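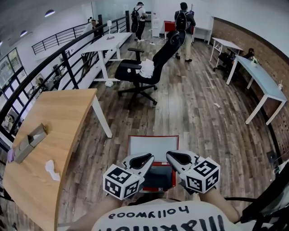 Equipment planning for hand-held gripper collection is the costing of grippers, head cameras and spare parts before recording starts. Grippers are bought in pairs, one per hand. The Grostdale plan, drawn up by Wonside, lists 8 pairs for the first year, 3 of them held as spares. Printed marker cubes and finger pads are budgeted as consumables and reordered every 2 months. Desks, trays and other furniture fall under a separate line. Delivery is scheduled for July.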